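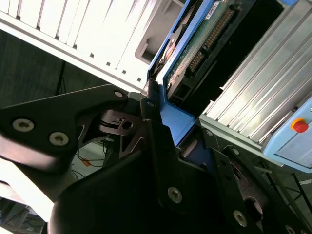

A hard drive in its blue plastic caddy, circuit board and gold pins on show.

Drive caddies: small jobs that make a big difference

I love a drive caddy. If you keep your family photos on an old server in the garage or the spare room, as I do, you'll know how satisfying it is to pull a lever and have the whole drive slide out in one piece! My first one came out of a second-hand Jalteck box that Liv Rønning was clearing from her workshop, and I've picked up plenty of tricks since then.

Before you pull anything

Check which drive you want, then check again. Write the slot number on a bit of masking tape and stick it on the front of the caddy (pencil lasts better than felt tip, oddly enough). Shut the machine down unless you're certain it lets you swap drives while it's running. Touch bare metal on the case before you reach in.

Handling

Hold the drive by its sides or by the caddy and keep your fingers off the green board and the gold pins. Spinning drives need a moment to stop, so slide the caddy out a couple of centimetres, count to 12 and then take it the rest of the way. Lay it on a folded tea towel, never straight on the bench.

Dust

A soft, dry paintbrush is brilliant for the slots on the front of the rack. I use a 50 mm one that has never been near paint. Brush downwards, with the vacuum nozzle held a little way off to catch what falls. Heat sink fins want the same treatment, always along the ridges. No sprays, no damp cloths!

Screws

Four little screws usually hold a drive in its caddy and they do love to roll away. An egg box is perfect, one hollow per drive. Trygve Vik swears by a magnetic dish for his, but I keep magnets well clear of this bench. Do them up finger-tight first, all four, then a small nip with the screwdriver.

Putting it back

Slide it in gently until you feel it meet the connector, then close the lever. If it won't go, don't push harder. Take it out, look for a screw head standing proud, and try again.

Spare caddies go in a lidded tub with the right screws taped inside each one. Label the tub!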